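Tovness Council Meeting System
Clerk's Guide, Part 4: Recorded Votes and the Bylaw Register

Revised December 9, 2023

4.1 Before you start

Part 4 covers the set-up of recorded votes in Tovness and the transfer of results to the bylaw register. It applies to regular, special and statutory public hearing sessions. For closed sessions, see Part 6.

You need:
a Clerk or Deputy Clerk account
a published agenda with item numbers locked
the current members list, with any leaves of absence entered
the Ploria voting module, version 3.2 or later

The clerk's workstation and the member units must be on the same network segment. The chamber's public wireless network cannot be used for voting.

Note: Screens in this part were prepared with the Town of Clovholm configuration. Menu names are the same in all installations, but the order of tabs may differ.

4.2 Entering the members list

1. Open Administration > Members.
2. Select the current term. Do not edit a closed term.
3. Enter each member's surname, given name, ward and title. The surname is what appears on the chamber display and in the minutes.
4. Under Voting Status, choose Voting, Non-voting or Chair (votes on tie only).
5. Click Save after each member. The list does not save automatically.
6. When all members have been entered, click Verify List. Tovness compares the number of voting members with the council size set in Administration > Body.

If the two numbers do not match, the message "Member count differs from body size" appears. Correct the list or record a vacancy. A vacancy must be recorded with an effective date and a resolution number; it cannot be left as a blank row.

Caution: Deleting a member removes that member's name from draft minutes that have not yet been adopted. To end a member's service, enter an end date. Use Delete only for a row created in error.

4.3 Setting quorum and majority rules

1. Open Administration > Body > Voting Rules.
2. In Quorum, choose Majority of Body or Fixed Number. If you choose Fixed Number, enter the number set out in your procedure bylaw.
3. In Default Majority, choose Simple.
4. In Special Majorities, add a line for each class of motion that needs more than a simple majority. Typical classes are reconsideration, suspension of the rules, and waiver of notice.
5. For each class, set the fraction and the base. The base is either Members Present or Whole Body.
6. Click Apply. The rules take effect at the next session opened. A session already open keeps the rules it opened with.

The base is the setting most often entered wrongly. "Two-thirds of members present" and "two-thirds of the whole council" produce different thresholds as soon as one seat is empty. Check the wording of your procedure bylaw and the governing provincial statute, and have the clerk initial the printout of the Voting Rules page. Tovness does not give legal advice and does not test your rules against legislation.

Fractions are rounded up to the next whole member. Rounding cannot be changed.

4.4 Conflict of interest declarations

A member who has declared an interest must be marked before the item is called.

1. In the session window, select the agenda item.
2. Click Declarations.
3. Select the member and choose Pecuniary or Other.
4. Enter the general nature of the interest as stated by the member. The field holds 70 words.
5. Click Record.

The member's unit is disabled for that item only and is restored when the next item is called. If the declaration covers a group of items (for example, a consent agenda), repeat the steps for each item number. Quorum is recalculated when you click Record.

Note: Where declarations would reduce the members able to vote to fewer than the quorum, the item is shown in amber. Amber is a warning only. Tovness will still open a vote on the item if the clerk confirms.

4.5 Running a recorded vote

1. Select the item and click Motion.
2. Enter the mover and seconder. A member disabled under 4.4 does not appear in either list.
3. Paste or type the motion text. Text taken from the agenda is brought in with its numbering.
4. Choose the class of motion. Leave this at General unless one of the classes in 4.3 applies.
5. Click Recorded Vote. The display shows the motion and the names of the members entitled to vote.
6. Wait for the chair to call the vote, then click Open.
7. When every member has voted, or when the chair directs, click Close.
8. Read the result from the clerk's window and pass it to the chair. The result is not shown on the chamber display until you click Announce.

Votes can be changed on the member unit until Close is clicked. After that, the vote is fixed and any correction must be made by the procedure in 4.7.

A member who is present and does not vote is recorded according to the setting Failure to Vote (Against, In Favour, or Not Counted). Set this once, in Voting Rules, to match your bylaw.

4.6 Amendments

An amendment is entered as a child of the main motion. Tovness permits an amendment and one amendment to the amendment. A third level is refused.

1. With the main motion open, click Amend.
2. Enter mover, seconder and text. Mark words to be struck out with the strike button and words to be added with the insert button. Do not retype the full motion.
3. Run the vote on the amendment as in 4.5.
4. If carried, click Merge. The main motion is replaced with the amended text, and the earlier text is kept under History.
5. Return to the main motion and run the vote.

If Merge is not clicked, the main vote will be taken on the unamended text. The system displays a reminder, which can be dismissed, so the clerk should read the motion line on the display before opening the vote.

4.7 Correcting a vote after close

Corrections are allowed only while the session is open, and only with the direction of the chair.

1. Select the item and click Correct Vote.
2. Select the member and enter the corrected vote.
3. In Authority, enter "Chair's direction" or the number of the resolution.
4. Enter your password.

Both the original and the corrected vote are retained in the audit log. The minutes show the corrected vote with a dagger. After adjournment the Correct Vote button is unavailable, and an error must be dealt with when the minutes come forward for adoption.

4.8 Sending results to the bylaw register

Results for bylaw readings can be passed to the register without retyping.

1. Open Register > Incoming.
2. Select the session. All items of type Bylaw are listed with the reading and result.
3. Check the bylaw number against the signed copy.
4. Select the items to be transferred and click Accept.
5. For third reading, enter the date of signature and the names of the signing officers.

First and second readings given in the same session appear as separate lines. Accept both. If only the second is accepted, the register marks the bylaw Incomplete and it is left out of the consolidated list.
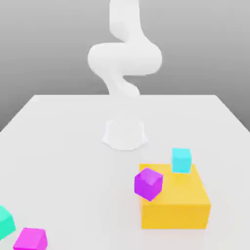 6. Click Publish to make the entry visible on the public register. Entries are visible within 14 minutes.
7. Open the public page in a separate browser and confirm the reading dates.

Caution: Publish cannot be reversed from the Clerk account. An entry published in error is withdrawn by the system administrator, and a withdrawal notice stays on the public page for 26 days.

A bylaw that has been defeated should still be accepted into the register. It is listed under Not Adopted, with its number retired. Do not reuse the number for a later bylaw on the same subject.

4.9 Importing older bylaws

Installations that previously used the Kowalchuk card index export can import existing entries as a CSV file. The file must have 17 columns in the order given in Appendix C. Dates must be in year-month-day form.

1. Open Register > Tools > Import.
2. Choose the file and click Test. No data is written during a test.
3. Review the exceptions list. Common exceptions are duplicate numbers, a repeal date earlier than the adoption date, and accented characters saved in the wrong encoding.
4. Correct the source file and repeat the test until the list is empty.
5. Click Import.

Imported entries are labelled Legacy and carry no vote record. Votes can be added by hand from the original minute book; attach a scan of the page if you do so.

4.10 Messages

"No quorum": The number of voting members signed in is below the quorum setting. Check that late arrivals have signed in at their units.

"Unit not responding": The named member unit has lost its connection. Use Manual Entry in the vote window and enter the member's vote as spoken. Manual votes are marked M in the audit log.

"Class of motion requires whole body base": A special majority was chosen with no base set. Return to 4.3, step 5.

"Register locked": Another user has the register open for editing. The name of that user is shown at the foot of the window.

Corrections to this part should be sent to Chantal Charbonneau, Documentation, quoting the section number and the software version shown under Help > About.

Continue to Part 5, Minutes and Adoption.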